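Plukport – Bettwäsche und Textilien
Datenkarte und Hinweise zum Ordner

Stand: 5. Januar 2022

Inhalt

Plukport ist eine Sammlung von Aufnahmen rund um das Bett: Laken glattziehen, Tücher zusammenlegen, Kissen beziehen, Decken ausbreiten. Der Teil, zu dem diese Datei gehört, umfasst 118 Durchgänge an einem großen Bett mit gepolstertem Kopfteil. Kleine Textilien auf dem Laken sind enthalten, Matratzenwechsel und Wäschewaschen nicht.

Ordnerstruktur

laken/ – Laken ohne weitere Gegenstände
tuch/ – ein einzelnes Tuch auf dem Laken
bezug/ – Kissen- und Deckenbezüge
notizen/ – Textdateien zu den Durchgängen, eine pro Durchgang

Die Unterordner sind nach Durchgangsnummer sortiert. Nummern, die fehlen, wurden beim Durchsehen gestrichen und nicht neu vergeben.

Ausgangszustand

Das Laken soll vor dem Durchgang nicht gebügelt und nicht straff gespannt sein. Gewollt sind Falten, wie sie nach einer Nacht oder nach dem Sitzen auf der Bettkante bleiben. Das Tuch wird aus Hüfthöhe fallen gelassen und so liegen gelassen, wie es landet. Wer es vorher zurechtzupft, bekommt immer wieder dieselben drei Formen, das war in der ersten Fassung ein Problem. 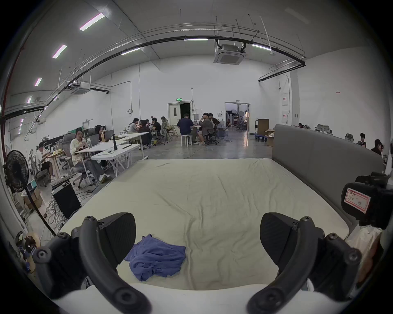 Dela Tsikata
Textilien und Beschriftung, Plukport

Blaues Tuch auf cremeweißem Laken ist die Kombination, mit der die meisten anfangen. Der Farbabstand ist groß, die Kante des Tuchs lässt sich auch bei vielen Falten verfolgen. Schwieriger sind die hellen Tücher, dort verschwimmen Saum und Lakenfalte. Im Feld "kontrast" steht deshalb entweder "hoch" oder "gering", Zwischenstufen gibt es nicht.

Die Falten im Laken werden nicht einzeln beschriftet. Vermerkt wird nur, ob sie überwiegend längs, quer oder von der Mitte nach außen laufen. Bei einem knittrigen Laken ist das manchmal Ansichtssache – im Zweifel "gemischt" eintragen.

Felder in den Notizdateien

durchgang: laufende Nummer
textil: laken, tuch, kissenbezug, deckenbezug
farbe: Grundfarbe in einem Wort
zustand_start: glatt, faltig, zusammengeknüllt
zustand_ende: gefaltet, glatt, unverändert, abgebrochen
faltenrichtung: längs, quer, nach_außen, gemischt
kontrast: hoch, gering
bemerkung: Freitext, darf leer bleiben

"Unverändert" und "abgebrochen" sind zwei verschiedene Dinge. Ein Durchgang, bei dem das Tuch am Ende noch genauso liegt, ist vollständig und bleibt drin.

Textilien

Verwendet wurden 17 Tücher und 6 Laken. Zwei der Laken stammen aus der älteren Lieferung von Skallard und sind etwas schmaler, sie rutschen an den Ecken leichter heraus. Die Tücher sind ungefüttert und ohne Aufdruck. Gewaschen wird bei 60 Grad ohne Weichspüler, getrocknet auf der Leine. Der Trockner hat in der Probephase die Säume wellig gemacht.

Bekannte Mängel

5 Durchgänge im Ordner tuch/ haben keine Angabe zur Faltenrichtung. Comfort Annan trägt sie nach.

In bezug/ steht bei einigen Kissen "weiß", bei anderen "creme", obwohl derselbe Bezug gemeint ist. Beim Filtern bitte beide Werte abfragen.

Der Raum ist groß und hat Leuchtstoffröhren und Klimageräte an der Decke. Wer Schlafzimmer mit Nachttischlampe und Vorhang erwartet, findet sie hier nicht. Die Gegenstände rund ums Bett sind nicht beschriftet.

Änderungen

Fassung 2: Feld "kontrast" ergänzt, Ordner tuch/ neu nummeriert, doppelte Notizen entfernt.
Fassung 1: erste Zusammenstellung, nur laken/ und tuch/.

Für April ist ein weiterer Teil mit Wolldecken geplant. Die Feldnamen bleiben gleich, dazu kommt ein Eintrag für die Dicke des Stoffs.

Rückfragen

Beschriftung: Dela Tsikata
Wäsche und Nachkauf: Mereana Tipoki
Ordner und Zugriff: Selorm Zakaria

Korrekturen bitte mit Durchgangsnummer und altem Wert schicken – ohne den alten Wert lässt sich später nicht nachvollziehen, was geändert wurde.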